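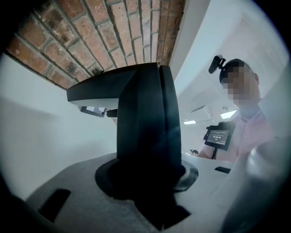 Went to the Ridow open day this afternoon. They do robot training out of a building with brick up top and white walls below, and they let the public in twice a year to look at grippers and eat their cookies. A thread, since my group chat has muted me.

1/ Check-in was a tablet that asked for my name, my employer and my "level of robotics experience." The choices were None, Some and Professional. I own a robot vacuum that lives under the couch and refuses to come out. I put Some.

2/ They gave us a badge and a 14-page safety handout. Page one says don't put your fingers in the grippers. I skimmed the other 13 and they're mostly page one again, with diagrams.

3/ My slot was a group of 30, split between two rooms. One half got the big arm from Gretusberg. The other half got the hand-held grippers. I wanted the big arm. You can guess.

4/ So, hand-held grippers. You hold the thing, you squeeze, the fingers close, and it records what you did so that a robot can have a go at it later. The fingers are black and chunky and a lot bigger than you expect when one is right under your nose. The body is pale gray, the official color of things I can't afford to drop.

5/ Before anybody does anything there is a lot of setting up. Cameras on heads. Cameras on grippers. Clocks getting checked against other clocks. I have been to weddings with less preparation.

6/ The guide said all the recordings have to agree on what time it is or the whole take goes in the trash. I have worked in an office where no two wall clocks matched for 11 years and we shipped product the entire time, but fine.

7/ Demo task number one: pick up a sponge, put it in a bowl. The operator did it so smoothly that a man behind me said "that's it?" in a voice I would describe as carrying.

8/ They then invited the man to try it. He got the sponge on his fourth go. The bowl ended up on the floor. I'd like to thank Ridow for the best part of my day.

9/ My turn. Folding a dish towel, two grippers, one per hand. I have folded towels since childhood with what I considered success. With grippers I made something you could maybe call a burrito. The guide said "that's useful data too," which is also what my piano teacher's face used to say.

10/ Best question of the tour came from a kid in the front row: "Does the robot know it's a towel?" Long pause. The guide said it was complicated. The kid wrote that down.

11/ The number I came home with is 50. That's how many times one operator will do the same little job in a session before they swap to a new one. Fifty sponges. Fifty bowls. I asked if it gets boring and was told you get into a rhythm. I asked again and was told yes.

12/ We did get five minutes with the Gretusberg arm at the end. It's orange and it stacks cups. It stacked three cups, thought about the fourth for a long time, and put it down next to the others. Big round of applause. I have never had applause for giving up on a cup.

13/ There was also a table from a company called Nidness selling a jar opener for your kitchen counter, $54. It opened every jar they had. I brought up that they'd picked the jars. They had a second bag of jars ready for exactly that kind of person.

14/ Cookies: oatmeal, decent, set out by a human with tongs. I watched for a while. Very nice technique.

15/ If you want to go, the next one is in September and you have to sign up on their website. Ask for the arm room early. Wear sleeves you can push up. Parking is behind the tile store and the sign for it faces the wrong way, so drive past, look in your mirror, and turn around.

16/ Update for the people asking: yes, I bought the jar opener. It's under the couch charger-side out, next to the vacuum, until I find a spot for it on the counter.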